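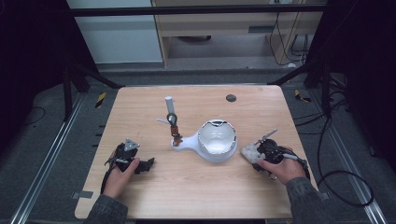 Wooden table with a white cup and a small upright rod stand.

Projects > Sports Studies > Student Reports
Search this site Enter keywords Go
Print this page | E-mail this page

Coaching Changes and Home Attendance at Tresden

Visitación Vallejo and Umesh Thakur
1/25/18

1. Question

Tresden's soccer club changed head coach 3 times in the period we looked at. The local paper blamed the falling gates on this. We wanted to know if the numbers agree.

2. Method

We used the club's printed match programs, which list the attendance at the previous home game. Cup games and friendlies were left out. Umesh typed in the figures and Visitación checked them against the league yearbook. Where the two sources differed we used the yearbook.

For each change we compared the last 10 home games under the old coach with the first 10 under the new one. We also handed out a short survey at the Dhillon end of the ground and got 258 forms back.

3. Results

Two of the changes made almost no difference. After the third, when the assistant took over in January, the average gate dropped to 600. That run also included four evening games in bad weather – the worst crowds of the season were at those.

In the survey, ticket price and kickoff time were both picked more often than the coach. Older fans cared more about who was in charge.

4. Problems

Programs for two games against Imau are missing. The survey only reached people who still come – we had no way to ask the ones who stopped.

5. Next step

Repeat the count for Skevamine, who kept one coach throughout.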